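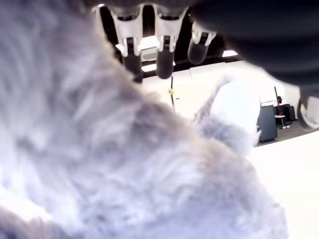
Pale grey long-pile material, close up.

Dudance celebrity news archive: progress report to Roltmont, January

Work package 2 (cataloguing) is on schedule. The archive now holds 822 indexed items against a year-end target of 2,000. All are interviews, premiere reports or engagement and wedding notices from the entertainment pages of Kumel magazine.

Scanning of the second batch was finished by Didenko. 36 pages were returned for rescanning owing to skewed text and will be charged at the agreed rate. Names of performers are entered in one standard form, with stage names cross-referenced.

Rights clearance is behind plan. Letters went out for 100 red carpet photographs and replies are still coming in. Uncleared photographs are withheld from the public site; the accompanying articles are not affected.

Spending is within budget. No change to the grant terms is requested.

Next period: index the third batch, test the search page, chase outstanding letters.

Zoia Tkachuk
Project lead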